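Drekley Library Moves to Longer Evening Hours

October 8, 2021

The Drekley town library will stay open two hours later on weekday evenings, until 9 p.m., starting next month. The change follows a trial in May, when the Wendt Street reading room kept the same hours for 30 days.

Saturday hours stay as they are. The library remains closed on Sundays.
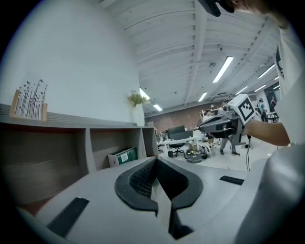

Can books be returned after closing time?

Use the drop box by the Wendt Street door. Items left there before 6 a.m. count as returned the day before.

Bus 59 will add a late stop outside the library on weekday evenings. The children's room will still close at 6 p.m.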